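The little table by the wall

We have been in the new place since May, and I think I can finally say that most of the boxes are gone. There are still three in the hallway that I walk around every morning with my coffee (they say "misc" on the side, in my own handwriting, so I have only myself to blame), but the kitchen is done and so is most of the back room, and I've been wanting to tell you about the brown wooden table.

I bought it from Sverre Nordin, who used to live two doors down from us on the old street and was clearing out his mother's house. He wanted 74 dollars for it and I gave him 80, which he argued about for so long that I nearly missed the man with the van. It's a plain table with a lovely long grain running across the top, and it has a shine to it that I'm a bit silly about. I wipe it down with a soft cloth and a tiny drop of oil soap, always going with the grain, and then I stand there and look at it for a while before I remember I was supposed to be making dinner.

My idea was that this would be the writing table. Letters, bills, the odd birthday card. I pushed it up against the pale wall in the back room and for one whole evening it had not a thing on it, and I was so proud! Then Tormod came home, and you know how it goes with an empty surface. By the end of that week it was the place where snacks get opened, keys get dropped and the mail sits until it's old.

I did try a few rules. Food in the kitchen only lasted maybe two days, and I was the one who broke it, with a plate of toast. So now I've given in a little. Snacks are allowed, as long as the wrappers go in the trash before bed, and I do a 20 minute tidy in the evening with the radio on. I start at the back of the table and work toward myself, putting away anything that has a home and making a small pile of anything that doesn't. The pile is usually bigger than I'd like, but the room feels so much nicer afterward, and I sleep better for it.

A little white container with a black rim has settled in at the back, near the wall, and I've grown fond of it there. The yellow snack bag and the green wrapper are a job for tonight's round.

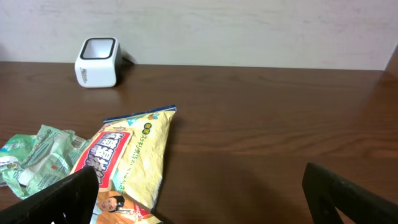 What's next for the back room

Curtains, I hope, and a lamp for the dark evenings. Tormod wants a shelf too, and we're still talking about that one.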